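Durau Table Cover, Heavy Weave

I'm on my third one of these now, and I only bought the first because the old tablecloth in the shop kept sliding off every time someone leaned on it. The Durau is the cover I sell most, and it's the one I put on my own kitchen table. It's made for us at the Tarnard mill, it has a good bit of weight to it, and it hangs without fuss - no clips, no elastic, no little bags of sand in the hem (yes, I tried those).

It comes in square and long, and I keep both on the shelf in all the regular colors. The long one weighs 630 grams, so it folds up small enough for a tote bag. You get a 6 inch drop on every side if you order by the chart, and please do use the chart! I've had so many come back because people measured the old cloth instead of the table.

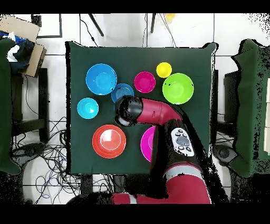 Washing is easy. Cold water, regular soap, hang it over a door. I wouldn't tumble dry it, though one customer told me she does and hers looks fine, so make of that what you will. The mill rates the weave for up to 1,000 rubs, and mine has probably had more than that from homework alone.

If you want something thinner for outdoors, have a look at the Prornus instead. It costs less and dries quicker, but it does lift in the wind.

Orders go out in 2 working days. The long size in Darko Gray is sold out until April - send me a note through the contact page and I'll put one aside for you.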